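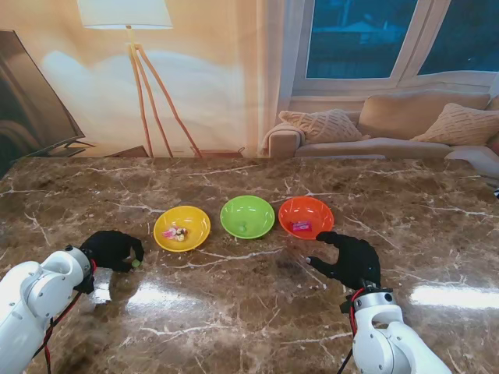
*Stirkura 开放日，分糖演示。黄、绿、橙三只碗，左手指尖捏着一颗绿色小球。*

主题：Re: [Jernden 自动化小组] 开放日有人去吗？值不值得跑一趟
日期：28/08/2024

各位好：

我去了，回来晚了，先把上一封引在这里，逐条回。

> 看到 Stirkura 要在 Jernden 办开放日，通知写得很热闹，什么“走进家庭场景”“零距离体验双臂协作”。我想问三件事：
>
> 一、到底演示什么？去年 Witex 那次说是“全流程”，结果我们看了四十分钟幻灯片，机器在玻璃后面休息。

这回有机器，而且在动。项目是分糖：大理石台面上摆着几只彩色塑料碗，两条白色机械臂，末端是戴黑手套的手，把小颗的糖和小包装的零食捏起来，往碗里放。通知里那句“双臂协作”，我的理解是两条臂都在场，至于协作多少，各人标准不同。我看的那一轮，左手干活多一些，右手大部分时间摊开掌心朝下，很像我们开评审会时的某些同事。

“家庭场景”倒是没骗人。台子后面就是客厅的样子，沙发、靠垫、落地灯、电视，布置得比我家整齐得多。我旁边一位参观者看了半天，问讲解员沙发在哪里买的。讲解员准备了一整套关于抓取策略的问答，偏偏没有这一条。

> 二、离得近不近？能不能看清手指？我手头正在给 Greco 的夹具写选型说明，很想知道戴手套的五指手捏小东西到底行不行，还是两指夹爪老老实实省事。

近。观众站在台子侧面，地上贴了线，大家都很自觉地踩在线上。手指的动作肉眼能看清，另外旁边有一块屏幕放手腕相机的画面，这个比站在前排有用。我请工作人员导了一张给我：
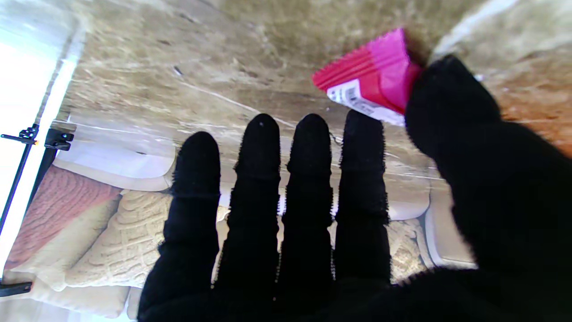

*手腕相机所见：拇指尖上的粉红色小包装。标签上的字太小，认不出来。*

注意看拇指。从台子侧面看，总觉得是整只手在抓，换到手腕这一侧，四根手指都还伸着，东西贴在拇指尖上，一端藏到黑色手套后面去了。对你的选型说明来说，我觉得这张比宣传册里那些握鸡蛋的照片更有参考价值。另外，手套表面毛茸茸的，一圈细纤维，靠近指尖处还粘着一点浅色绒毛。我问这层手套多久换一次，答复是“视使用情况而定”。请原样抄进你的说明里，放在“维护成本”那一节，显得我们调研过。

两指夹爪的问题我也替你问了。讲解员的意思是，光做分糖，夹爪完全够用，五指手是为了以后干别的。“别的”具体是什么，他说九月的那场会讲。我把这句话记在本子上，下面画了两道线。

扁平的小包装是我最关心的一项。圆球会滚，大家都知道它难；薄的东西平躺在光滑石面上，手指往哪儿下，其实更麻烦。我问起拿取失败怎么办，对方说会重试，然后很快把话题转到了标定。标定讲得很好，我建议感兴趣的人去听，带上水。

还有反光。台面抛光抛得很亮，灯一打，有两块地方白得刺眼。我问是不是故意选的这种台面来给视觉加难度，工作人员想了一下，说是。他想的那一下比较长。

> 三、怎么去，要不要预约？上次那个报名表我填了两遍，最后收到的是一封问卷。

要预约。我的号是 93，现场没有人看号。每轮演示 14 分钟，轮与轮之间的等候时间通知里没写，我也就不写了，怕影响大家的积极性。坐 664 路到终点，往回走一小段，门口的牌子背对着马路，认准那栋门前堆着托盘的楼就行。停车场有，但入口被他们自己的展板挡着。

问卷还是有的，出门时扫码。最后一题是“您会把本次活动推荐给同行吗”，我选了“会”，所以有了这封邮件。

几点零碎的：

- 可以拍照，不能开闪光灯，讲解员说得很客气，说了很多遍。
- 急停按钮在讲解员手边。有个孩子一直盯着它，讲解员一直盯着那个孩子。
- 茶歇有糖，装在纸盘里，得自己动手拿。
- 资料袋里有一份技术参数表，第 2 页印反了。我扫描以后转正了，想要的话私信我，别回复全体。

九月那场我打算再去，主要去听“别的”是什么。有人拼车的话回这封信，从老地方出发，油费照旧。Greco 那份选型说明如果月底还没定稿，先别删五指手那一段，等我回来再改。

祝好

（发自小组邮件列表，退订请写信给列表地址，主题写“退订”。上次写“退定”的那位，系统没认出来，请重发。）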